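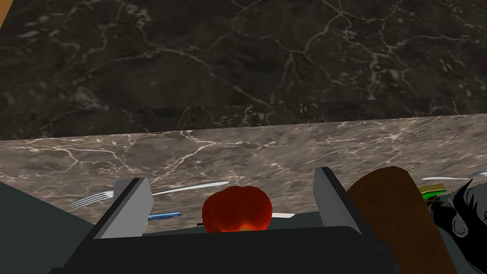

The die-cutting machine that does everything, apparently

Every December the same promise arrives in a new colour. In the latest version it comes from Jaidee, whose motorised die cutter is meant to free the home cardmaker from the crank handle. It costs more than my first car's gearbox. I have spent a month with it and I remain unconvinced.

The pitch goes like this. You lay your dies on the plate, press a button, and the paper goes through while you get on with your colouring. Fair enough. But how long does cranking take? I make a card in an evening, and the handle accounts for perhaps a minute of it. The rest is dithering over ribbon.

Concetta Amato, who teaches card classes in Lestgate, bought two of them for her students. "They like the noise," she says. "Then they go back to the manual one because it's closer to the kettle." She still uses hers for thick felt, and says it copes with that better than her wrists do. I'll grant the point. Anyone with arthritis can skip the rest of this article and go and try one in a shop.

My quarrel is with the extras. The starter bundle includes 54 dies, and I counted the ones I'd use: two. Among the others are a cupcake, a slightly different cupcake and a word that I think is meant to be "Celebrate" but loses its middle on anything heavier than copy paper. Jaidee's brochure calls this a complete library.

Then there are the plates. They warp, as all plates warp, and the replacements fit no other machine. Nerys Prothero ran a craft shop for years and has seen this before. "The machine is the cheap bit," she told me, which was alarming to hear about a machine at this price.

I also tried the Ustik adhesive sheets that get sold alongside it. They're good. They were also good last year, under a plainer label, and for less money.

Pierina Monti has been making cards since she was a girl and is 53 now. She owns a secondhand hand-cranked Prallska with a chip out of the base – grey, heavy, ugly as a boot. I asked whether she'd swap. She wanted to know if the new one could be used in a power cut.

It can't. I checked.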